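Speaker notes: Can it do the chores yet?
Brorkunton evening session, second slot after the break. Talk 20 minutes, questions after.

Opening (don't rush it)
Hello everyone, thanks for staying on past the tea. My name's Karthik Dewan, I look after the workshop side of things at Vanamby, and I'm the person in our office who gets asked at every family party when a robot is going to do the ironing. So tonight you get the long version of my answer!
Hands up who has a robot hoover. Keep your hand up if you've had to rescue it from under a chair this month. (Wait for the laugh. If there isn't one, move along.)

The easy wins
Hoovering and mowing work fairly well, and I think it's worth saying why. The floor stays where it is, the job is mostly driving about, and if a patch gets missed you can live with it. Same on the shop floor: give a machine the same box in the same spot all day and it'll be happy until the lights go out.
Mention the Langat line here, the one with the jam jars. It has run for 9 years and the only thing it has ever been asked to do is put a jar in a tray. Lovely machine. Move the tray by the width of a thumb and it puts jam on the floor.

Where it gets hard
Tell the tea towel story. We spent 3 weeks in April trying to get an arm to fold one tea towel, a plain one, and our best run was slower than my nan (she's 84 and does it while on the phone). Cloth flops, it hides its own corners, and it never lands the same way twice.
Then the middle ground, which is the bit I care about: plugging things in, sliding a unit into a rack, doing up a screw. People think of these as easy because the parts are stiff. But you've got to reach in past a post, line things up, and feel when it's gone home. I can do that with my head turned away. An arm has to work for it.
Ask the room: who here has fitted kit in a rack and skinned a knuckle? Good, you'll know what I mean.

Practising in simulation
Much of this now gets tried on a computer first. You build the table, the arm and the rack, and let it have as many goes as you like without bending anything that costs money. I like this a lot, but be fair about it: a simulated rack doesn't have a burr on the rail or a cable someone left dangling.
Next two slides together, give people a moment to look before talking.

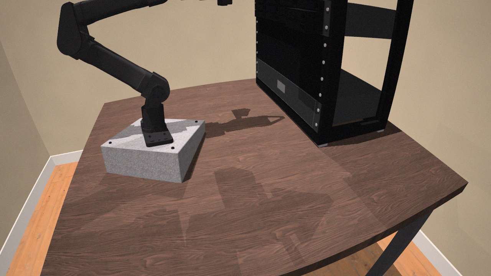
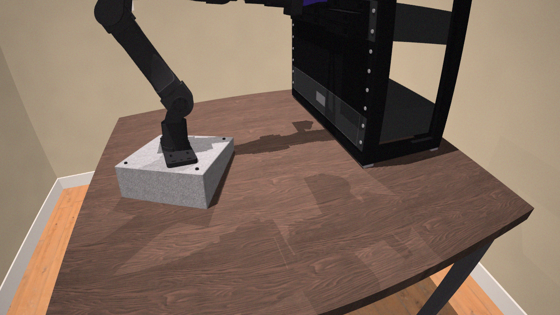 Slides 12 and 13: simulated arm on its stone block, with the equipment rack on the same table.

Point at the gap between the arm and the rack and say that's where my whole job lives.
Then the Nerthorpe question, if there's time: would you let it do this overnight with the door locked? My answer is jars yes, racks not yet, ironing ask me again in a few years.
Take questions. Repeat each one into the mic, the back row couldn't hear last time.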